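The Third Game

The hall at Bekinlow had four courts and heat for two of them. We were on the fourth, next to the fire exit, and I could feel the draft on my neck whenever I served from the left side.

I had played for Trallard for eleven seasons. My partner had played for one. She was nineteen and hit the shuttle harder than anybody in the county league, and she did not like being told where to stand. We had lost the first game and won the second, and the match stood at four rubbers each. Ours was the last one on.
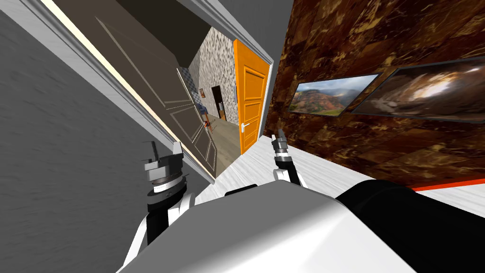

The hallway, with the robot's arms raised.

Between games you get two minutes. She sat on the bench and picked at the tape on her racket.

"You're leaving me the whole back line," she said.

"You told me to stay up front."

"I didn't say live there."

I drank some water. Our captain came over and told us to keep it simple, then went back to the wall where the rest of the team was standing with their coats on. They had a long drive home and it showed. The Bekinlow pair were already back on court, knocking a shuttle to each other without talking. They had been a pair since before my partner was born and they had the same haircut.

The third game started badly. I served into the net, then I served long. At 3-8 my partner stopped looking at me. At 5-11 we changed ends, which put the draft on their side, and I thought that might be worth a point or two. It was worth three. Their lobs began to drop short, and my partner stood under them and hit them down.
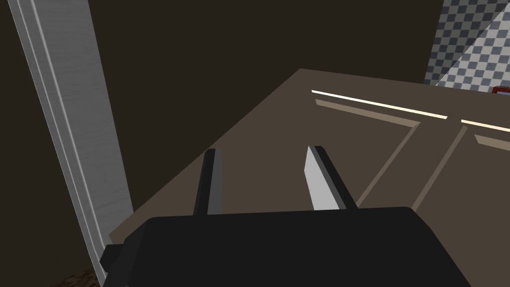 An open gripper, nothing between its two fingers.

I had a bad knee that season. The physical therapist in Tomlow had given me a sheet of exercises in April and I had done them until June. By 14-16 I could feel it every time I pushed off to the right, and the taller of the two women across the net had noticed. She sent everything there. I got to most of it. When I didn't, my partner came across behind me and took it, and after the second time she did that she called out, "Mine on the right," and I moved left without arguing.

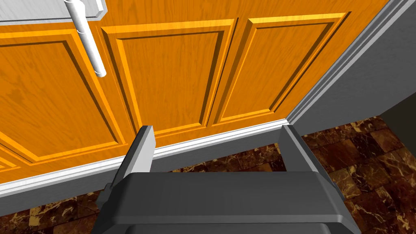

It was the first thing we had agreed on since September. We won four of the next five. People on the other courts had finished by then and were sitting on their bags to watch. Someone's kid was running up and down the side with a tube of old shuttles, and the umpire had to ask him to stop.

At 20-19 we had a match point. I served low and it was a good serve, the best I had hit all night. The return came back flat at my partner's hip. She got her racket on it, and the shuttle hit the tape and fell on our side.

20-20.

She said a word the umpire chose not to hear. I told her it was fine. She said it wasn't, and we went back to our places. 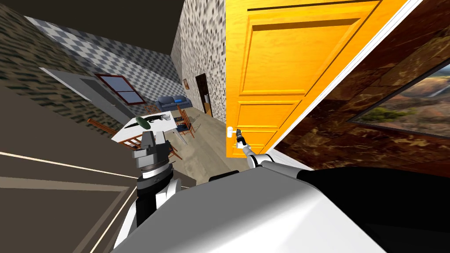 The gripper at the white handle of the orange door.

The next rally was long. I don't remember most of it. I remember going back for a lob I should have left to her, and hitting it late, and hearing her shoes behind me. Their reply landed on the line and we both watched it.

They took the last point on a smash down my right side. 20-22. We shook hands under the net and the taller one asked about my knee.

In the car my partner put her feet up on the dashboard and ate a banana. We were past the Wibisono warehouse before she spoke.

"Practice is Tuesday," she said.

"I know when practice is."

"I want to work on the right side."

I said all right, and she turned the radio on.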